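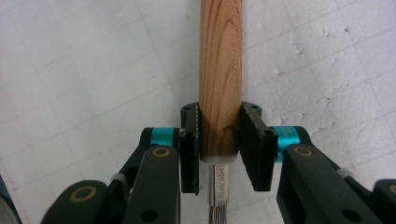
Home Products Grippers Data Kits Support Contact

Nandon Hand-Held Gripper, Kitchen Kit

The Nandon is a two-finger gripper that a person carries and closes by hand. A camera looks forward over the fingers and records each task as the fingers meet it. The recordings are used as examples for training a robot arm which has the same fingers. No arm is needed at the place of recording, so you can work in a normal kitchen, at a sink or on a kitchen counter.

The kit was prepared for teams who collect many short tasks with common tools: whisks, spoons, spatulas, brushes. Round wooden handles were the most difficult for our first fingers, because the tool turned when it touched the bowl. The present fingers are flat black pads with a long inner face, and they hold such a handle from both sides. We advise to grip low on the wood, near the place where the metal begins. A whisk held there moves less at its other end, and the lettering on the handle stays in view, so the person who sorts the recordings can recognize which tool was used.

What is in the kit

One hand-held gripper with linkage and teal collars mounted
One pair of spare finger pads
Camera holder and cable
Table cover, white
Stemberg recording software, license for one computer
Printed guide with 30 suggested kitchen tasks

Weight of the gripper without camera is 390 grams. Order number is 2828. The spare finger pads can be ordered also separately under number 908.

Recording

Start every example with the fingers open and the tool lying still. Approach, close, do the task, put the tool back and open. If the tool slips, please do not stop the recording. Finish the movement and mark the example as "slip" in Stemberg. These examples are kept in a separate folder and you can decide later if they go into training.

Change the starting position of the tool a little between examples. When all examples begin from the same place, the trained system learns this place too well and has trouble with any other.

Cleaning and care

Wipe the pads with a damp cloth after each session. Flour and oil on the pads make the grip weaker. Do not put the gripper in a dishwasher. The bushings in the links need no oil.

From a customer

"We used the kit at Wollwood for whisking and stirring. New people in the team could record good examples on the first day. I would like a longer cable." Diane McIntyre

The longer cable will be available from June. Customers who already have the kit can write to support to receive the price.

Page updated May 24, 2023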